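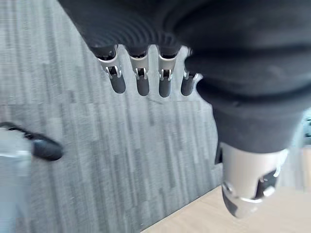

Carpet tips from a house with too much carpet

We have gray carpet in just about every room except the kitchen and the bath, and it was down long before we got here. The house went up in 1994 and I have my suspicions about the hallway. I've tried plenty of things on it over the years, some of them from the backs of boxes and some from my mother-in-law, and these are the ones I still do.

Vacuum slower than you want to. I used to race through the whole downstairs in the time it took the coffee to brew, and then wonder why it still looked dull! Now I push forward at a stroll and pull back even slower, and I go over the spots by the doors twice, once each direction. I only do the full house every other week, but the doorways get it every couple of days.

Furniture dents. Put an ice cube in each dent and leave it alone until it melts (overnight is fine), then blot with a towel and fluff the pile up with a fork or your fingers. The deep ones from the bookcase took me three tries. If your carpet is wool, test a corner in the closet first.

Pet hair - a rubber glove, slightly damp, dragged toward you in short strokes. I have a fancy brush as well and I keep reaching for the glove. A window squeegee does the same job on the stairs and saves your knees a bit.

Spills. Blot, blot, blot, and start at the outside and work in. I keep a stack of old white dish towels under the sink just for this. Never use a colored one - I did that once with a red Christmas towel and ended up with two stains to deal with. For most food I use a small squirt of dish soap in two cups of lukewarm water, then plain water to rinse, then a dry towel with a heavy book on it. Slip a plastic bag between the book and the towel or you'll be shopping for a new book.

Candle wax: let it get hard, scrape off what you can with a butter knife, then lay a brown paper bag over it and go over that with a warm iron, no steam. Keep moving to a clean piece of the bag. And keep the iron moving too, some carpets will melt.

Baking soda works fine for smells but go easy. I used to dump half a box in the den and our old vacuum hated me for it. A light sprinkle through a flour sifter, leave it 60 minutes, vacuum it up. Berhanu Lencho, who fixed that vacuum for me over in Wiresville, pulled out a filter that looked like a powdered donut.

Loose edge by the doorway? Don't pull on the thread. Snip it level with the rest using sharp scissors. Kha Cù wrote in to say she dabs a bit of clear fabric glue on the cut end and it has held up through two kids and a beagle, so I'm trying that in January when the tree is down.

Speaking of the tree, spread an old flat sheet under it before you set up the stand. Needles, drips, glitter, you just gather up the corners and carry the lot outside. I forgot this year and will be finding needles till Easter.

Updated December 23, 2020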